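From: Mortimer Marchetti
To: floor-talk list
Date: 21 August 2023
Subject: Re: [floor-talk] Did the arm take anybody's job at your place?

Hi all,

Sorry for the slow answer, I was on the early shift all last week and by the time I get home I'm no good for typing. Quoting the bit I'm replying to:

> We're a gift basket and toy packing outfit, smaller than Sellton, and
> the owner has been out to see two vendors already. He says one arm on
> the sorting table and everybody keeps their hours. Half my crew
> believes him and half is already looking at the want ads. You folks
> got yours before anybody else on this list, so what really changed?
> Not the brochure version please. Also, who ends up running the thing?
>
> Lynch, packing side

Okay, so, the non-brochure version from the Camlow building. We have one arm and it's been with us since October. Before it came there were seven of us on hand packing, and there are six now, but the one who left moved to Wavard for the day hours and she'd been talking about it for ages. They didn't replace her, though. I want to be straight about that, because your owner's line about everybody keeping their hours was true for us and the crew still got smaller. If I were you I'd ask him what happens when somebody quits.

The hours themselves held up. What changed is what you do in them. I used to stand at the table and put pieces in baskets until break, then do it again until lunch, and I could do it while thinking about my tomatoes. Now I split the day. Mornings I'm still packing by hand (the mixed orders with ribbon and tissue and all that, which the arm doesn't get near), and afternoons I'm at the practice table, where we try out new pieces before they go on the real line. You lay out a few things, put a basket down, run the arm, write down what it did, and lay them out again a little differently. And again! 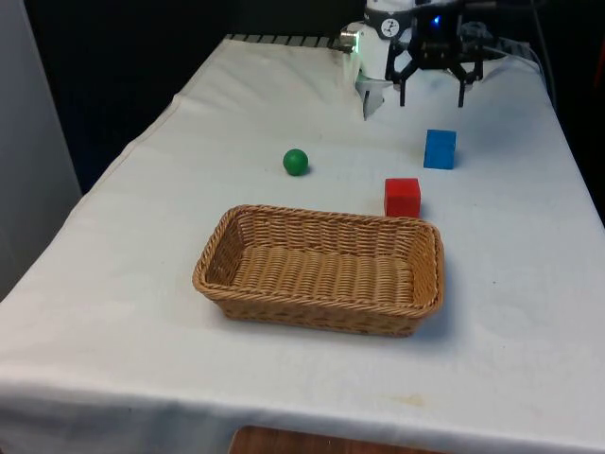 Practice table with the basket, the ball and the two cubes. The gripper is over the blue cube.

That white cloth is my department, by the way. It bunches up if you lean on it and I spend a silly amount of time smoothing it out, and I've asked twice for something that stays put. I like the little table, though. It's quieter over there and I can hear the radio.

Who runs it: we do, sort of. Management sent five people for training and I figured I'd be the last one picked at my age, but I put my name on the sheet and got in. The training was fine for starting, stopping and clearing a fault. It was thin on what to write in the log, so for the first couple of months each of us wrote something different and the second shift couldn't make heads or tails of it. Agree on the log before the arm shows up. I mean it, that would have saved us more arguing than anything else.

The pay question took longer. At first the afternoon work was at packer rate, same as before, and a few of us said that looking after a machine and keeping records isn't packing. It went back and forth through the winter and we ended up with a small bump for the hours spent at the table. Small! But it's on paper. Get it on paper before you train, when they still need you to say yes.

Now the gripes. A good day on the line is about 700 baskets and everybody upstairs knows that number, so when we come in under it they want to know why, where they used to just shrug. My wrists are a lot better, my feet are the same. And I do miss the talking. When we were all around one table you heard about everybody's kids and whose car was in the shop, and with people spread out now you have to wait for break.

Would I go back? Some mornings, sure. Mostly no. My wrists get a vote.

Lynch, if your crew wants to come see ours, write me off list and I'll ask the supervisor what afternoons are good. Bring the ones reading the want ads. And does anybody else have a log sheet they're happy with? Ours still has a column that none of us can remember the point of.

Mortimer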